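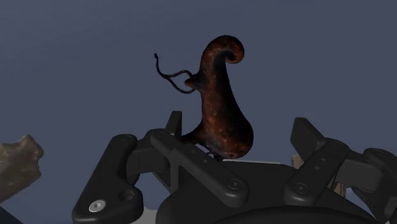 Vustville College – Department of Textiles and Interiors

Chapter 8. Upholstery Cloth: Wear, Weave, Color

Start with the cloth, the padding comes in Chapter 9. Most complaints about seating are cloth complaints – pilling, fading, seams that creep. Three terms to learn now: warp, weft, float. Long floats look rich and snag early. Short floats look plain and last. Blues are a good first study, slate shades especially, as fading shows up fast on the arms and seat front.

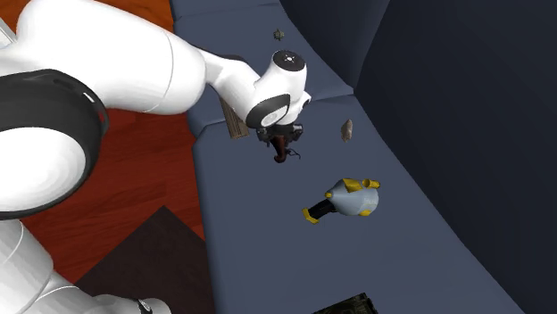
Shufen Gu disagrees on that last point: fading is the least of it, she says, and students should learn to read a seam before they ever look at color. Fair. See her notes from the Fagerlund mill, end of chapter.

Rub tests next. A sample gets rubbed untill two yarns break, then the count is written down. The Durnstead sample in your kit failed at 900 rubs. Far too low for a family room, fine for a headboard. Keep your own swatch, you'll need it agian in the lab. 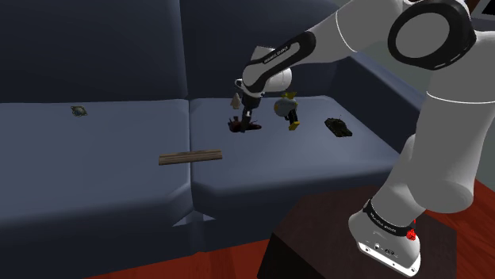 8.1 Reading a Weave

Lay the swatch flat. Find the selvage first – warp runs alongside it.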